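About Us

Hi, and welcome to Plurnlow! I'm the person who answers the email, orders the spare fingertips and writes this page, so if something here is out of date, you know who to blame.

We test robot parts for people who are about to spend real money on them. Grippers mostly, but also arms, wrist cameras and the controllers that tie them all together. Send us two (or five) things you can't choose between and we'll put them on the same bench, give them the same jobs and write up what we saw. We don't sell hardware and we don't take a cut from anyone who does.

I started out doing this on my own in a rented room in Dultden with one secondhand arm and a stack of dish towels. Now there are seven of us, we have the whole ground floor, and the dish towels are still in use. We moved in one February, which I don't recommend if your loading door sticks in the cold.

Cloth is what we get asked about most. A hard plastic block is easy to compare grippers on, and most of them do fine with it, so you don't learn much. Give the same gripper a T-shirt and you start to see differences in the fingertips, the closing force, how well the two arms keep pace with each other, all of it! Our standard cloth run is 100 grasps per gripper on each garment, and we log every one, including the ones we'd like to forget. Long, narrow fingers get under a hem nicely but can lose a thick bunch of fabric. Wide padded ones are the other way round.

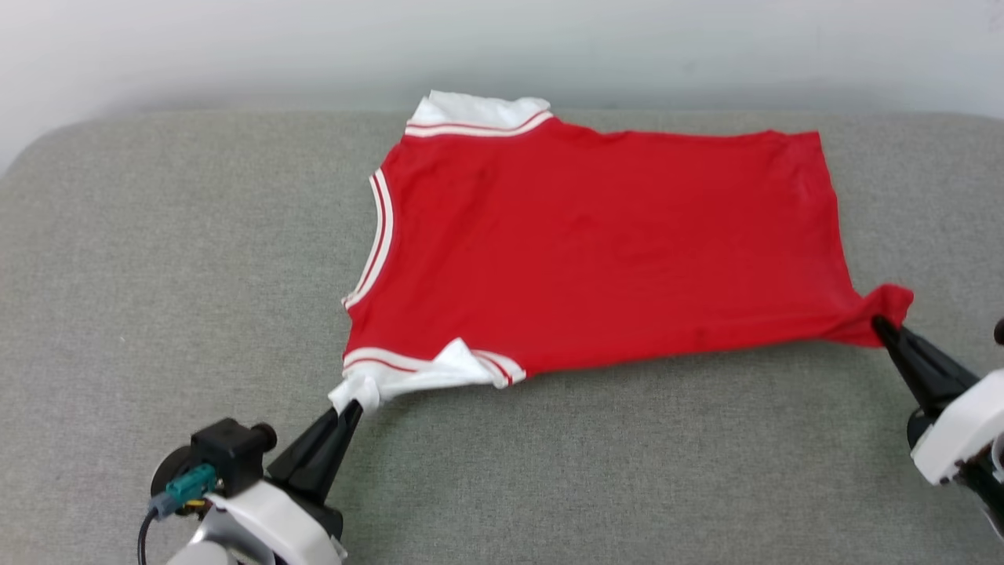 Gwilliam wrote to us after reading our last cloth report and asked why we bother with shirts at all, when a flat square of fabric would be easier to repeat. A shirt never lands the same way twice, the note went on, so how can you call it a fair comparison? Fair point, and we do run squares too. But our customers fold laundry, pack returns and sort uniforms, and a gripper that looks great on a square can get into real trouble at a sleeve. So we run both and publish both, in separate tables.

The other thing we spend a lot of time on is controllers. Somosero is our own little test program (the name was a typo that stuck) and it sends the same moves to whatever controller we plug in, then records the lag. Roughly 400 runs are in there so far. It isn't pretty, but you're welcome to a copy, just ask.

If you'd like something tested, email us with the part, the job you want it for and your deadline. A basic comparison takes 30 days from when the last box arrives. Visitors are fine too, but please write first so we can stop the arms before you walk in.

Page last updated June 6, 2023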